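**Re: [Gringate Quilters] On point or straight for the Vasalia quilt?**

Hello Cristian, and hello everyone,

I meant to answer this the minute it came in, but I had bread in the oven and then my sister called, so you'll have to forgive me for being slow. What a nice problem to have, though! Solid colors, all those squares already cut, and a whole winter ahead of you.

My vote is for on point. I made my first one that way when Nina was expecting and I was too green to know it was supposed to be hard, and I've been a little bit in love with the look ever since. A plain square standing on its corner looks busier than it is, and with solids you want all the help you can get in that direction. You do have to sew the rows on the diagonal, and the first time you lay them out it feels completely backward. Pin a slip of paper to the left end of each row before you pick anything up off the floor. I skipped that once and spent a whole evening with the seam ripper.

The real trouble is the edges. Those setting triangles have to be cut so the straight grain runs along the outside of the quilt, which means cutting a big square and then slicing it corner to corner both ways for the sides, and smaller squares sliced just once for the four corners. If you do it the other way around you'll have bias all along the border and it will ripple like a lasagna noodle. Cut them a touch too big, too. You can always trim, and you'll want that full quarter inch outside the points or the binding will eat them.

As for color, I'd be braver than you're planning to be. You said you were nervous about putting the bright pink anywhere near the blue, but I think the two of them want to be neighbors. A strong magenta with a cyan tucked up against its bottom edge, and nearly white all around, gives you plenty to look at before you've quilted a single line. I'd keep the background pale and plain and stay away from prints altogether - they'd only fuss.

One last thing and then I'll let you go. Please prewash that pink! I know half this list doesn't bother, and I know it takes the lovely crispness out of the cloth, but a deep pink next to a pale background makes me anxious, and a cup of spray starch will give you the crispness back. The Dromis thread is fine for piecing, by the way. I've used it for years and only complain about the spools.

Warmly, and do let us see it when it's basted,
Marjorie

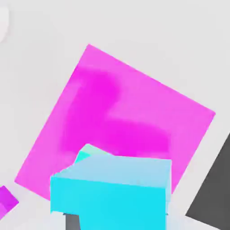

On 28 January 2026, Cristian Cárdenas wrote:

> Hi all,
>
> I have a stack of 6 inch solids left from the Vasalia swap in October, and I'd like to make a lap quilt for my mother, 40 inches wide or close to it. I can't decide between straight rows and setting them on point. I've never cut setting triangles and the book I have gives it one paragraph.
>
> Also, does the hot pink need to be kept away from the blue? I was going to put gray between them to be safe.
>
> And is Dromis thread OK for piecing? I have a big cone of it.
>
> Thanks,
> Cristian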